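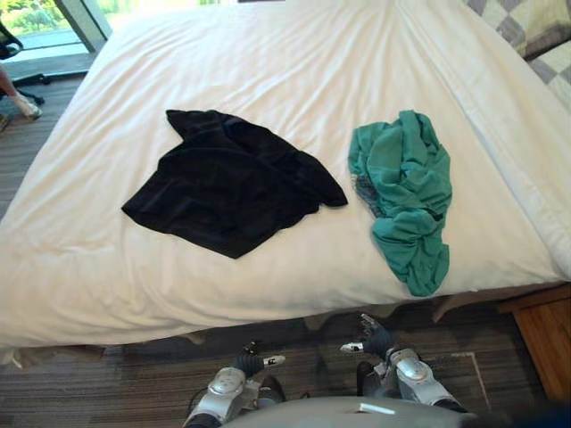

Bed-folding plan promises an end to the clothes pile. The numbers are thin

A home-goods company wants Jistside residents to stop folding laundry on the couch, the dryer lid and the dining table, and do all of it on a made bed. Sosberg, which sells storage bins and closet dividers from its store on the edge of town, says the habit has all but wiped out the "clothes pile" in homes that tried it this winter. The company is now offering a paid version of the program, called Leite, to anyone who wants it.

The claim on the flyers is that 94 percent of participating households "took control of the pile." The flyers went up in January in laundromats and apartment lobbies across town, and that figure is printed larger than anything else on them, including the price.

It deserves a closer look than the flyer gives it.

According to a summary Sosberg provided on request, the company signed up some 800 households. Each was asked to keep a laundry diary for two weeks and send it back. The summary says 251 did. The 94 percent is a share of those 251, and the households that never sent anything in are left out of it.

Anyone who has ever signed up for a diary and then let it slide under the mail will see the trouble. People who fall behind on folding are also likely to fall behind on paperwork about folding. Sosberg said in a written reply that it "has no reason to believe" the missing households did worse. It also has no diaries from them, and it did not say whether it had tried to call any of them.

Then there is what counted as control. The diary asked people to check a box at the end of each wash day if their clean clothes were "folded, hung or laid out." Laid out is a generous category. A shirt spread across the duvet with one sleeve up counts. So, on a plain reading of the instructions, does a shirt twisted into a rope, provided it has some duvet to itself. Asked whether a crumpled shirt on a bed is under control in any sense a tired parent would recognize, the company said that laying out is "the first stage of success" and that participants were encouraged to move on to the second stage when ready.

The diary had no box for the second stage.

The method itself is simple and not new. Make the bed first and pull the duvet smooth. Put clothes down one at a time with space between them, so each one can be seen whole. Fold from the far side of the bed toward yourself. Put away everything before the bed is needed for sleeping. The last step is supposed to do the real work: you can't go to bed until the laundry is gone, so the laundry goes.

Plenty of people in town already do this, and did it long before there was a flyer. A bed is the biggest flat surface in most homes. It's close to the closet and the dresser. It's soft, so a shirt doesn't slide off it the way it slides off a table, though that softness also makes a crisp fold harder to get. Dark clothes show up well on a white cover, and so does the lint that comes off them.

The bedtime deadline is the weak spot. At a laundromat near the Jistside bus stop, most of the people asked about the flyer said they had tried folding on the bed at some point and had worked out what to do when bedtime came first. One woman moves the clothes to a chair at night and back to the bed in the morning. A man with a load of work shirts said his go on the floor at the foot of the bed. Another customer said she sleeps on one side and the clothes sleep on the other, and that this had been going on for most of the fall.

None of them had kept a diary for Sosberg. One had picked up the form and was using the back of it for a grocery list.

The free trial is over, and what the company is selling now is the Leite kit. It includes a printed guide, a set of drawer labels, a new diary and a thin folding mat that goes on top of the duvet. The mat is made by Gokarar, a supplier that also makes the bins in Sosberg's store. It has lines on it to show where the sleeves go.

The mat was not part of the trial. The households that produced the 94 percent figure used their own beds with nothing extra on them. Sosberg confirmed this, and said the mat was added after "feedback about wrinkles." Whatever the winter diaries show, then, they can't show that the mat helps. The flyer puts a drawing of the mat directly under the percentage, and a reader in a hurry could be forgiven for connecting them. Asked if it would move the drawing, the company said it was happy with the layout.

Gokarar did not answer questions about whether the mat had been tested by anyone.

There may be something in the idea all the same. Several of the diary comments that Sosberg included in its summary sound like they come from real homes. One household wrote that making the bed before starting was the most useful part, and that the folding was about as dull as it had ever been. Another said that seeing the clothes spread out made it plain how many T-shirts nobody in the house wore. A third complained that the cat considered every wash day an invitation. A comment near the bottom of the page said that jeans were fine and fitted sheets were still impossible, with no further details.

Those comments were picked by the company, and it did not release the others. It declined to share blank-day totals, which would show how often people who did return a diary skipped a wash day entirely. It also would not say how the two weeks were chosen. The trial began just after the holidays, when a lot of people clean up with unusual energy for a short time. A repeat in the middle of the school year, or during a stretch of muddy weather with sports uniforms in every load, might be harder going.

There is the question, too, of who this leaves out. The method assumes a bed that is free in the daytime, which rules out night-shift workers and households where the bed folds back into a couch. It assumes enough room to walk to the far side. Residents of the smaller apartments by the rail line, where beds are often pushed into a corner, would be folding from one side only. The guide has a short section on small rooms. It suggests using a table, the very surface the rest of the guide says to give up.

Sosberg says it plans a second round of diaries with kit buyers and will publish the results. It would not commit to counting everyone who starts. People who have paid for a kit may also be more inclined to report that it works, and the company did not say how it would allow for that.

Residents who want to try folding on the bed can do it tonight for free with the bed they own. The steps are printed on the outside of the kit box, which is on open display near the registers. The store said it has no objection to people reading it there.

Kits are sold at the Jistside store only. Opened kits can be exchanged but not refunded, and the mat should be hand washed and dried flat. The guide recommends the bed.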